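Checking a sim grasping result before you believe it

Rumard's stacking policy reports 777 successful grasps in simulation. Before you copy the method, try to break it.
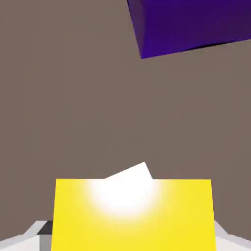 Start with the seeds. Rerun the evaluation with 3 you picked yourself, and keep the failures. Next, change the block colors and move the light. If the score drops, the policy may be leaning on color or glare. Nuala Tierney's rerun lost 29 points at this step.

Then read how "success" is defined. A block held for 2 frames shouldn't count.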